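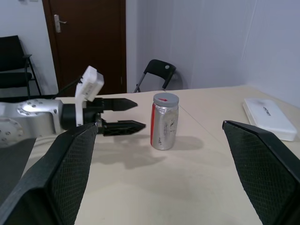

Figure 4. Lidded can standing upright, with dents and scuff marks on the front.

4.2 Surface wear on metal cans

Of the 213 storage containers in the Kiltenora set, 58 were metal cans with a separate lid. We treat them apart from the glass and plastic containers because their wear is of a different kind. A glass jar is either whole or chipped, and the plastic tubs mostly clouded over. The cans changed shape.

Each can was given a score for denting and a second score for marks on the surface. Denting was judged with the can standing upright on a table, first by eye and then by running a thumb down the side. Marks included scuffs, smudges and scratches, whether or not they could be wiped off. We did not clean any can before scoring. Labels and printed stripes were left out of both scores unless the print itself had worn through.

The can in Figure 4 shows why the two scores were kept separate. Its silver surface is crinkled and slightly dented and throws the light back unevenly, so a dark smudge and a shallow dent can be hard to tell apart by eye. Navickas and Trevaskis scored all cans of this type independently and compared their sheets afterward. They agreed well on marks and less well on dents. Most of the disagreement came from cans with many shallow creases, which one scorer counted as a single dented area and the other as several small dents. We settled on the first reading and rescored the affected cans.

Lids were scored on their own sheet. A flat lid with a rounded rim tends to hide wear, as the rim takes the knocks and the top stays fairly even. Color on a lid, such as the small red mark in Figure 4, was written down as a note only. Several households told us they marked lids to tell one can from another, but we could not separate such marks from factory print in every case and made no use of them in the analysis.

Fit was the last item. A lid passed if it could be lifted off with one hand and pressed back on without turning the can. Dented bodies did not lead to poor fit as often as we had expected – the damage was usually low on the side, well away from the opening. Where fit was poor, the upper edge of the can had been bent.

The 30 households were also asked which containers they would replace first. Metal cans were seldom named, even those with high dent scores. Beddoe's interview notes suggest that people judged a can by its lid and paid little attention to the sides. The replies are broken down by container type in Section 4.3.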